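Revised 2025-04-19. Replaces the July handout; section numbers have changed.

## Unit 6: Grain, Figure and Movement in Flat Panels

### 6.1 Terms

**Grain** is the direction of the long cells relative to the face of the board. **Figure** is the pattern seen on that face. The two are often confused in job sheets. A board can have straight grain and strong figure, or the reverse.

**Growth ring**: one layer of earlywood plus one layer of latewood. The difference in density between the two produces most of the visible line.

### 6.2 Cuts

| Cut | Ring angle to face | Typical face |
|---|---|---|
| Flat-sawn | 0–30° | arches, wide waves |
| Rift-sawn | 30–60° | straight lines |
| Quarter-sawn | 60–90° | straight lines, ray fleck in some species |

Limits vary between textbooks. Use the table for all graded work.

### 6.3 Movement across the grain

Change in width is estimated by

ΔW = W × C × ΔM

where W is the starting width, C the coefficient for the species and cut, and ΔM the change in moisture content in percentage points. The formula holds only below fiber saturation.

Worked case: W = 200 mm, C = 0.003, ΔM = 4.

ΔW = 200 × 0.003 × 4 = 2.4 mm

Repeat for W = 50 mm and for W = 992 mm. Movement along the grain is ignored in this unit. For the Tronau panel (problem 3), use the tangential value from Table B. The Beaudoin panel is quarter-sawn; use the radial value.

### 6.4 Reading a face

Lines bend where the cut passes through a local change in the ring surface, such as the swelling near a knot or a crook in the log. A shallow cut angle exaggerates the bend. The same pattern can be printed on a decorative surface, so face figure alone is weak evidence of cut. Check the end grain where there is any. 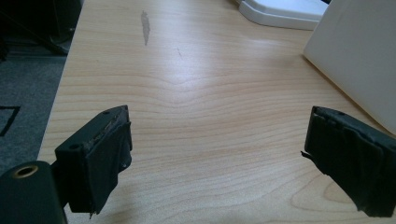
*Fig. 6.2. Long wavy lines across a desktop, with a dip and curve near the center.*

### 6.5 Before the next session

- Read Hukiretti course reader, p. 103.
- Problems 1–4. Show units at every step.
- Bring the Uker sample card. Label each sample by cut, and leave species blank if unsure.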